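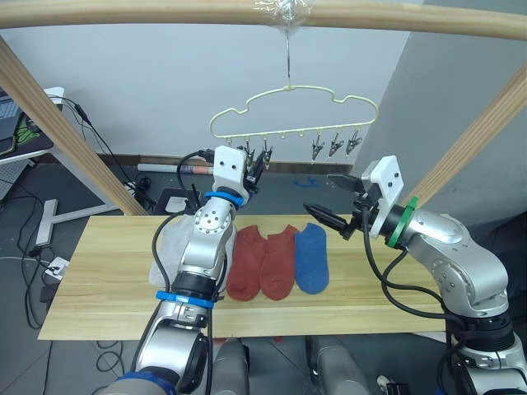

Speaker notes – Rules for robots that share a bench
Dedthorpe, March 26, 2018

Slot is short. Keep the intro to 2 slides, leave the rest for the argument. Skip the company history unless the chair asks.

Slide 1. Socks and clips

Start with the job. Socks on a board, a hanger with little spring clips, two arms. Say it plainly: this is what the work looks like now, and most of our rules were written for welding cells with a fence around them.

Ask who in the room has read their own site's robot safety rules from start to finish. Wait. Don't fill the silence.

Point at the tape on the crossbeam. The hook that carries the hanger comes out of a wad of clear tape. Now ask which line of which checklist covers it. On the Sastance form there's a box for "fixtures secure" and a tick goes in it. Secure against what? A pull straight down, or a gripper that catches the wire and keeps going? The form doesn't say and the person ticking it was never told.

I'm not against tape. I'm against a tick that means nothing.

Slide 2. What the rulebook at Drorkport looked like

It had 400 numbered items when I was handed it. I read them all on the train and on the train back. A lot of them repeat. Several contradict each other on who may reset a stopped arm. The word "appropriate" turns up wherever somebody ran out of ideas – appropriate distance, appropriate training, appropriate footwear.

Read the footwear one aloud if there's time. It usually gets a laugh, move on quickly.

Then the real complaint. Nearly everything in it is about the arm: speed, reach, stop button, power. Hardly a word about the part held in the fingers, the thing it hangs on, or the cable that moves with the wrist. Those are what I get called out for.

Slide 3. Cables

Back to the opening picture. Black cable looping off each gripper and down the arm. Farther back, more cable down from the desk and across the floor, and a power strip in a tangle.

Two different problems and people lump them together. A loop on an arm has to be long enough for the worst pose and short enough that it can't catch on anything. That can be checked: drive the arm slowly through its full range with someone watching the cable and only the cable. A cord on the floor is a trip hazard and belongs to whoever runs the room. Put both under "cable management" and neither gets an owner.

Somebody will say "our supplier handles that." Ask them to show where it's written.

Slide 4. Color bands

Short one. There's a blue ring by the left gripper and a green ring by the right one. Ask the room what the colors mean. You'll get at least three answers, all confident. My point is only that a color is no use as a warning until the meaning is posted where people stand. Don't get drawn into a debate on which colors are best. I have lost whole sessions to that.

Slide 5. The Michalík sheet

This is the one I do recommend, with reservations. It fits on one side of paper. 3 questions before each run:

What could the fingers catch that they aren't meant to touch?
What is holding up the thing they reach for?
Who stops it, and from where?

The answers are written out in words. No boxes. It's slower and people grumble. We moved one bench over to it in December and the grumbling hasn't stopped, though the answers have got better.

Reservation one: it relies on people being truthful when they're late. Reservation two: I have one bench's worth of experience and I've seen bigger claims made on less, usually by people selling a course. Say this out loud. If anyone asks for proof that it cuts accidents, the answer is that I don't have it.

Slide 6. "But it's only socks"

Expect this from the floor. Yes, the load is light. The arm isn't. The rule has to fit the machine and whoever might lean in to straighten a sock, and leaning in is exactly what people do when the job looks harmless. Soft goods make folks careless. I include myself.

Also expect: "we follow the standard." Fine. Ask which clause they used last, and what they changed on account of it. Be polite. If they have a good answer, let them talk, it's worth more than my next slide.

Close

No summary slide. Put the Michalík questions back up and leave them there during discussion. Paper copies are by the door; 900 was the print shop's minimum order, so take a stack.

If time runs short, drop slide 4 and keep slide 3.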